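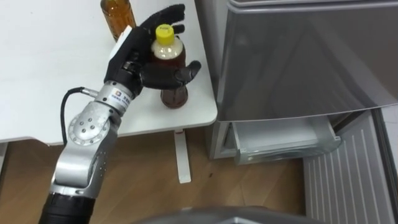

4.2 Loading bottled drinks

This section covers the transfer of bottled drinks from the side table to the refrigerator. Read section 4.1 (Leveling and first cooling) before starting. The refrigerator must have run for at least 8 hours with the doors closed.

Setting up the side table

1. Place the Gokik side table next to the refrigerator, on the side where the drawers are easiest to reach. Leave 80 mm between the tabletop and the cabinet.

2. Check that the table does not rock. Adjust the foot if needed.

3. Stand the bottles upright on the tabletop, away from the rounded corner. Leave enough space between them for a full grip on each one.

4. Check each cap. Turn it clockwise until it stops. Do not load a bottle with a split or missing cap.

NOTE: Tea and other dark drinks can look alike once they are in a drawer. Where two kinds are loaded together, use the cap color to tell them apart, or mark the cap.

CAUTION: Do not stand bottles on top of the refrigerator. Vibration can move them toward the edge.

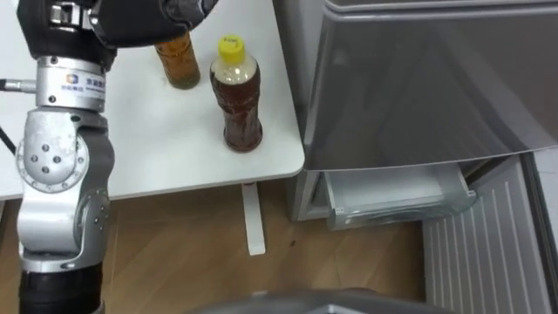 Reading time: 2 min

Opening the lower compartment

5. Pull the clear drawer forward with an even motion until it reaches the first stop. The upper door stays closed during this step.

6. Look inside the drawer. Remove any packing tape or foam left from delivery, and wipe up any water with a dry cloth.

7. If the drawer sticks, push it fully back and pull again. Do not lift the front edge – the rear rollers will leave the track.

CAUTION: Do not lean on an open drawer or use it as a shelf while moving bottles from the table.
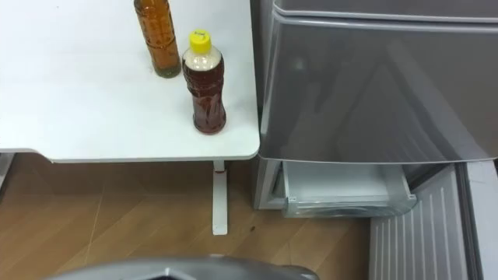 Placing the bottles

8. Take the bottle nearest the refrigerator first. Hold it around the upper part of the body, not by the cap.

9. Lower the bottle into the drawer and lay it on its side with the cap toward the front. Tall bottles that do not fit lengthwise go in the door rack (see 4.3).

10. Load the remaining bottles the same way. The drawer holds up to 6 bottles of 500 ml in a single layer. Do not stack a second layer.

11. Close the drawer slowly. If it stops short, open it and move the bottles back from the front lip.

NOTE: Drinks loaded at room temperature need over 6 hours to reach the set temperature. Do not lower the setting to speed this up, as food in the same compartment may freeze.

Text: Olesia Symonenko. Checked by Oi-ling Ho, Skalcombe. Revised 12/06/2020.

Filed under: Kitchen & Cooling / Set-Up Guides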